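Subject: Re: [olmont-rowers] Setting the damper and how long to row for

Hello all,

Replying to the list in case it's useful to others who joined in December.

> I've had the Stenero rower for just over a month and I'm still not sure
> I'm using it properly. I have the damper on 10 because I assumed higher
> meant a better workout. I do 20 minutes flat out and then can't face it
> again for three or four days. My lower back aches afterwards but my legs
> feel as if they've done nothing. Is the machine too small for me or
> should I be doing something different? Also, does anyone trust the
> calorie figure on the monitor?

I doubt the machine is too small. The Stenero rail takes anyone up to well over six foot, and if you were running out of rail you would feel the seat hit the stop at the back.

First, the damper. Put it down to 4 and leave it there for a few weeks. The lever only changes how much air gets into the flywheel housing. At 10 the wheel slows down quickly between strokes, so each stroke feels heavy, like starting off in top gear on a bicycle. You can work just as hard at 4, and your back will have a better time of it. I rowed at 8 for my whole first winter and it did me no good at all. If you have the older Stenero with the numbers rubbed off, 4 is a bit below the middle of the slot.

Second, the back and the legs. An aching lower back with fresh legs nearly always means you are opening your back too early. Try this before each session: sit forward with your arms straight and your body tipped over from the hips, then push with the legs only. Don't swing back and don't bend the elbows. Do 20 of those slowly. Then add the body swing once the legs are almost flat, and the arms last of all. Coming forward again it goes arms, body, legs. If your knees come up before your hands have passed them, you are rushing.

Check the foot straps as well. The strap should go across the widest part of your foot. Most people set the heel plates too high, which stops them getting forward properly, and then they make up the reach by rounding the back. Move them down two holes and see how it feels.

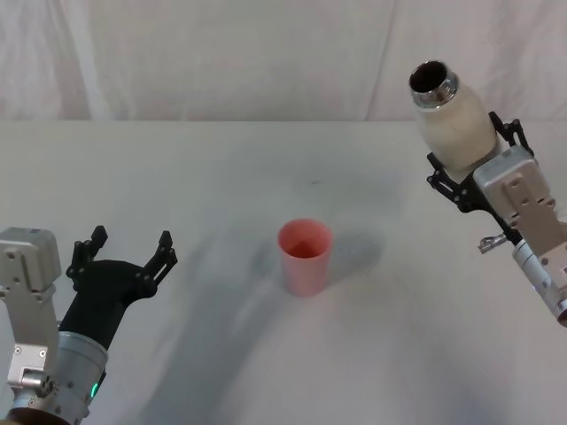

As for how long, 20 minutes flat out is a test, and you can't do one of those every time you sit down. When I started again after a long gap I did 2 sessions a week, both easy, both 20 minutes, at a stroke rate of 18 to 20. "Easy" meant I could have held a conversation, though there was only the radio. After a month I added a third session and made one of the three a bit harder. My heart rate on the easy ones sat at 116 or so by the chest strap, and it felt far too gentle at first. I nearly gave up on it. By spring I was doing an unbroken 60 minutes once a week and not dreading it.

For the harder session I'd suggest four lots of four minutes with three minutes of light paddling between them. Keep all four at the same pace. If the last one falls apart, go slower on the first one next time.

On calories: I wouldn't pay the monitor much attention. It doesn't ask for your weight, so it has to assume one. Distance and split are the numbers worth writing down. I keep mine in a notebook, and the total last year was 2,169 minutes, which looked like more than I'd have guessed until I worked out what it came to per week.

A few odds and ends while I'm writing:

-- The Endora seat pad is worth having if you go past half an hour. The Mabuza one is thicker but slides about, and I sent mine back.

-- Wipe the rail after every session with a damp cloth. The black marks come from the seat rollers and are normal. If the seat starts to bump, clean the rollers too before you order new ones.

-- Chain oil every 50 hours or so. A teaspoon on a piece of kitchen paper, run along the chain, then wipe off the extra. Don't use spray lubricant.

-- If the back is still sore after a fortnight at the lower setting, stop and get it looked at. I left mine for months and it took a physio to put right.

If you can prop your phone up side-on and film ten strokes, watch it back at half speed. The early back swing is very easy to spot that way, and it's how I found mine. You're welcome to post a link to the list if you want a second opinion, but please don't attach the file itself as it clogs up the digest.

Let us know how you get on at 4.

--
Sent to the olmont-rowers list. To stop receiving messages, send a blank email with "unsubscribe" in the subject line.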